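Chapter 5
Looking After a Shared Washroom

When my aunt Danuta Jasińska took me on for my first summer of cleaning work, she walked me straight past the supply closet and stood me in front of a sink. "Start where people put their hands," she said, and I have started there ever since! A shared counter is a friendly, busy sort of place. Folks rinse a cup, set it down, mean to come back for it, and by late afternoon the whole surface has a story to tell.

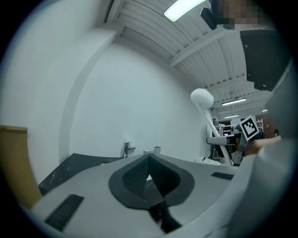

Dark counters deserve a special word, dear reader, for they show every dried drop and every bit of lint (pale ones hide them, and that can be worse). Move the cups first, wipe from the wall toward yourself, and save the faucet for last, with a dry cloth, so that the chrome comes up bright and stays that way at least until lunch.

Once the counter is done we come to the tools with handles, and I confess a great fondness for these. A soft, fluffy head picks up dust that a flat cloth only pushes along, and a long handle spares your back on the high ledges and the awkward corners.

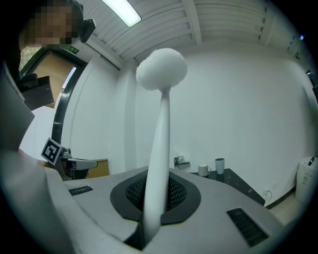 Figure 5.2 A cleaning tool with a long white handle and a fluffy round head.

In the pages ahead we will take up cloths, then brushes and dusters, and after that the weekly schedule Danuta wrote for the Hikholm building, which has 16 washrooms and very little patience for streaks.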